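Tesport Party Hire help board > Bookings > Ticket 516
Toy kitchen birthday, order keeps reverting to the 8 guest pack

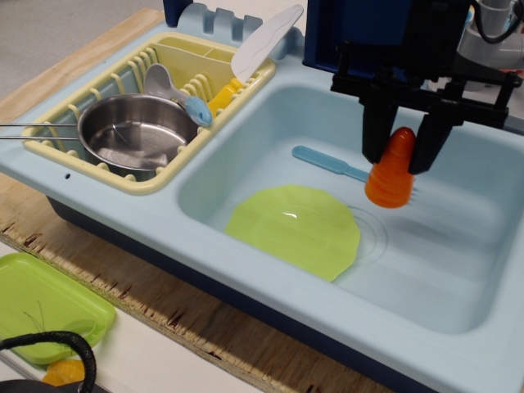 PROBLEM
Opened 13/01/2021. Status: open

Booked the play kitchen theme for my daughter's party. 16 kids. Confirmation email says 8. Fixed it in my account, saved, looked fine. Next morning back to 8. Party is at the Dosenthorpe hall so can't just squeeze everyone round one table.

Also the cake topper has vanished from the order. Not sure if related.

TRIED SO FAR
- logged out, back in. Same
- different browser. Same
- removed the pack and re-added it. Now I have 2 deposits showing, great
- changed the guest number on my phone. Held for an hour then reverted
- called the Fornmont store, they see 16 on their screen?? Told me to open a ticket

REPLY FROM SUPPORT
Thanks for the detail. Guest count is tied to the pack size, not the number you type in. The 8 pack resets it overnight when orders sync. Please dont re-add the pack again, we'll void the second deposit from here. For 16 you need two packs on one line, quantity 2.

UPDATE
Did that. Quantity 2, saved. Checked this morning, still says 16. Favor bags doubled too, invitations did not. Still only 8 invitations. Need those first, they have to go out this week!

Topper: found it under "unavailable in your area". It's the Guérin one, sugar paste, ships from the other warehouse. Can it go to Fornmont and I pick it up? Happy to drive.

REPLY FROM SUPPORT
Invitations added by hand, no charge. Deposit voided, allow a few days for the bank. Have asked teh warehouse about the topper, leaving this open till they answer.

UPDATE
Invitations show on the order now. Deposit still pending. No word on topper.

3 comments | 2 shares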